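Vurna bringt geflochtene Körbe für Küche und Esstisch in den Handel

Neue Serie ist rechteckig, abwischbar und für Brot, Obst und Gemüse gedacht

25. Februar – Der Haushaltswarenanbieter Drumel erweitert sein Sortiment um eine Serie geflochtener Körbe. Sie trägt den Namen Vurna und umfasst 3 Größen, die sich leer ineinander stapeln lassen. Die Auslieferung an den Fachhandel hat begonnen, im eigenen Onlineshop sind die beiden kleineren Größen ab sofort bestellbar. Die größte folgt, sobald die erste Lieferung an die Händler abgeschlossen ist.

Alle Körbe der Serie sind rechteckig und nach oben leicht ausgestellt. Der Rand ist dicker geflochten als die Wände und dient zugleich als Griff. Auf Henkel hat Drumel verzichtet, damit die Körbe auch in flache Regalfächer und unter Hängeschränke passen. Geliefert wird zunächst nur ein brauner Farbton. Eine hellere Ausführung ist für Dezember vorgesehen.

Verarbeitet wird ein Kunststoffgeflecht, das mit einem feuchten Tuch und etwas Spülmittel gereinigt werden kann. Krümel lassen sich ausschütteln oder mit einer weichen Bürste aus den Zwischenräumen holen. Für die Spülmaschine sind die Körbe nicht freigegeben. Auf heiße Herdplatten oder in den Backofen gehören sie ebenfalls nicht.

Die mittlere Größe trägt bis zu 2 Kilogramm und wiegt selbst 300 Gramm. Sie ist für den täglichen Gebrauch gedacht: Brötchen am Morgen, tagsüber Obst oder Gemüse auf der Arbeitsfläche, abends wieder Brot.

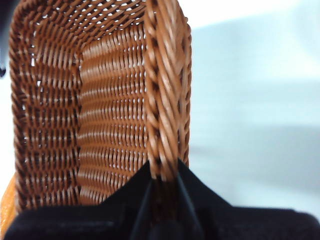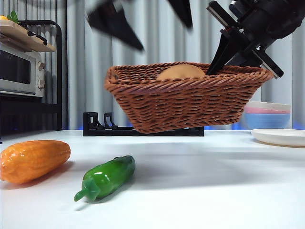
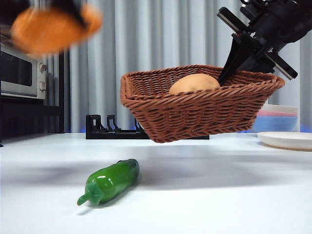
Teresa Calado findet, ein Brotkorb müsse vor allem leicht sauber zu halten sein, alles andere sei Geschmackssache. Sie habe ihren früheren Weidenkorb nach wenigen Monaten aussortiert, weil sich Mehl und Krümel im Boden festgesetzt hätten. Ein Tuch einzulegen helfe zwar, das Tuch liege dann aber meistens in der Wäsche. Bei den neuen Körben würde sie sich noch einen passenden Deckel wünschen.

Einen Deckel gibt es bisher nicht. Drumel prüft nach eigenen Angaben, ob ein solches Zubehör zusammen mit der helleren Ausführung angeboten werden kann. Bereits lieferbar sind Einlagen aus ungefärbter Baumwolle, die mit einem Band am Rand befestigt und bei 60 Grad gewaschen werden. Sie werden für jede der Größen einzeln verkauft.

„Wir wollten einen Korb, der auf dem Tisch stehen bleiben kann, wenn das Frühstück vorbei ist“, erklärt Saulius Vītola, Produktleitung Drumel. Die Form sei mehrfach geändert worden. Beim ersten Muster seien die Wände zu steil gewesen, so dass sich die Körbe beim Stapeln verkantet hätten.

Zum Verkaufsstart haben 875 Händler die Serie vorbestellt. Für Ladengeschäfte steht ein schmaler Aufsteller bereit, in dem die Körbe nach Größe sortiert präsentiert werden. Händler, die ihn nutzen möchten, geben das bitte bei der Bestellung an. Eine Nachlieferung ist möglich, verlängert aber die Lieferzeit.

Pressekontakt
Drumel, Haushalt und Küche
Ansprechpartnerin: Thảo Vũ
Muster für Redaktionen können schriftlich angefordert werden. Bitte die gewünschte Größe und den geplanten Erscheinungstermin nennen.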